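How does a film get its sounds?

Print this page | E-mail this page

When you watch a film, you hear footsteps, doors, rain, horses and people chewing toast. You might think all of those sounds were recorded while the camera was rolling. Most of them were added later, by people whose whole job is making noises.

On a film set, the microphones are pointed at the actors' mouths. They are there to catch the talking. Other sounds come out too soft, or muddled, or mixed up with a truck going past. So once the filming is done, the sound crew makes many of the noises again.

Who makes them?

A person who does this work is called a Foley artist. The name comes from a man who did the job in Hollywood a long time ago. Foley artists work in a quiet room with a big screen at one end. They watch a piece of the film and copy what the actors are doing, at exactly the same moment. If the actor takes four steps and stops, the Foley artist takes four steps and stops.

The floor of the room is divided into squares. One square might be concrete, one might be gravel, and another might be old floorboards that creak. There are shelves of shoes in every size. A grown man with big feet may have to squeeze his toes into high heels, or wear them on his hands.

What do they use?

Often the real thing doesn't sound right. A real punch makes a dull little noise, so somebody hits a cabbage or a leather jacket. Snow is very quiet, so they squash a bag of cornflour. Celery makes a good broken bone. Two halves of a coconut shell have been used for horses' hooves for many years, and they still work well.
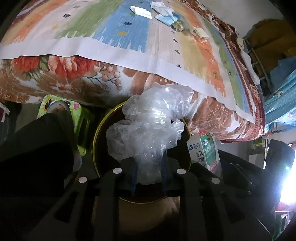 Reading time: 4 minutes

Plastic and paper are useful too. Thin, crinkly plastic makes a crackling noise, and if you scrunch it slowly near a microphone it can pass for a campfire. Old recording tape, pulled into a big tangle, sounds like someone walking through dry grass. A pair of gloves, flapped quickly, becomes a bird taking off.

Po-yen Tsai made the sounds for a children's film called The Lantern at Tastport. The film has a colour-changing dragon in it, and there was no dragon to record. Po-yen made the wings by shaking a wet umbrella open and shut. The dragon's breath was a bicycle pump and a cat's purr, slowed down and played together. The finished film had 359 separate sounds made by hand, and 128 of them were footsteps.

Putting it all together

After the sounds are recorded, another person, called a sound mixer, decides how loud each one should be. If two people are whispering in a kitchen, the fridge has to hum very softly. If a door is on the left side of the screen, the creak should come from the left too. Then the music goes in. The mixer may spend a whole day on two minutes of film.

Try it yourself

Ask a grown-up if you can film a short clip of someone walking across the yard and sitting down. Play it with the volume off. Now find things around the house to make the sounds again. You will need one person to watch the clip and one person to make the noises. Record the noises on a phone or tablet, then play both at once.

It is hard to get the timing right at first. Start with the footsteps, because they have a steady beat. Leave the chair until last.

Words to know

Foley: sounds made by hand to match a film.
Prop: an object used to make a sound, or used by an actor.
Sync: when the sound and the picture happen at the same time.

Comments (3)

Ekach: We did this in class with the cornflour and it really does sound like snow. Our teacher had to vacuum after.

Mrs Fehr: Is the cornflour better in a cloth bag or a paper one? My grade fours want to try it.

zoe_and_max: my favourite is the celery. can you do one about how they do thunder

Contact us | © Bimum Kids | Back to top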